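Drenidville Central Kitchen — Staff and Management Meeting
Minutes, July

Present: Rozália Vondráček (chair), Čestmír Brabec (operations), Otakar Beneš (cooks), Jaqueline Bañuelos (dish room and prep), Zuzana Kolář (minutes)

1. Last minutes
Accepted with one fix. The June minutes said the cooks "welcomed" the Gimeo arm. Otakar asked that this be changed to "were told about." Changed.

2. Gimeo trial at the test counter
Čestmír reported. The arm has been on pot and lid handling for 10 weeks. Rilell, the supplier, calls the results encouraging. Otakar asked what they were being compared with. Čestmír said there was no count from before the trial, so nothing yet.

Jaqueline said the promise in spring was that the arm would take the lifting off people with bad shoulders. What she sees is a cook standing next to it, ready to hit stop, and then doing the lifting on the main line anyway. She wants the standby time written on the time sheet as its own line. At present it goes down as prep, and prep looks slow.

Čestmír said standby is temporary. Otakar asked for an end date. None was given.

Rozália asked if any job is at risk. Čestmír said no post will be cut this year. Jaqueline asked that the minutes show he said "this year." They do.

3. Wiping down
Disagreement over who cleans the test counter. The Rilell guide says "operator," and we have no such job title. Dish room staff have been doing it, unpaid for the last 13 minutes of the shift according to Jaqueline's notes. Čestmír did not dispute the notes but wants to see them. Until it is settled, whoever signs in for standby wipes down on the clock.

4. Training
The half-day course is $400 a person. Management budgeted for two people. Otakar said two is fine if only two people are ever asked to stand there, but the rota already has more than that. Rozália agreed the rota and the course list have to match. Kubíček, the other firm that bid, had training in its price — noted at Otakar's request.

5. Handout
Čestmír passed around two pictures from the test counter, to be attached to these minutes. 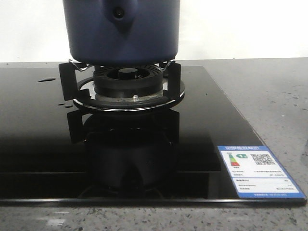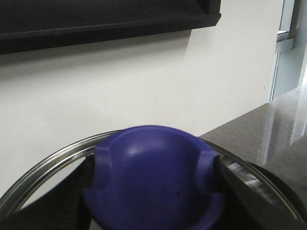 Work at the test counter: a pot over the burner, and the gripper holding a purple piece.

Otakar said a pot on one burner is a long way from lunch for 50, and he would like the next report to deal with lunch. Čestmír said a main line test is planned but would not be drawn on the month. Rozália said the cooks must be asked before any move to the main line, and asked in a meeting, on paid time.

6. Actions
Čestmír: written answer on how long standby lasts. Also a count of pots handled by hand on the main line, so there is something to compare with.
Jaqueline: copy of her wipe-down notes to Čestmír.
Rozália: fix the rota against the course list, and add the standby line to the time sheet.
Otakar: collect questions from the cooks who could not leave the line today.

7. Other
The walk-in door still sticks. Reported again.

Closed at 3:40 p.m.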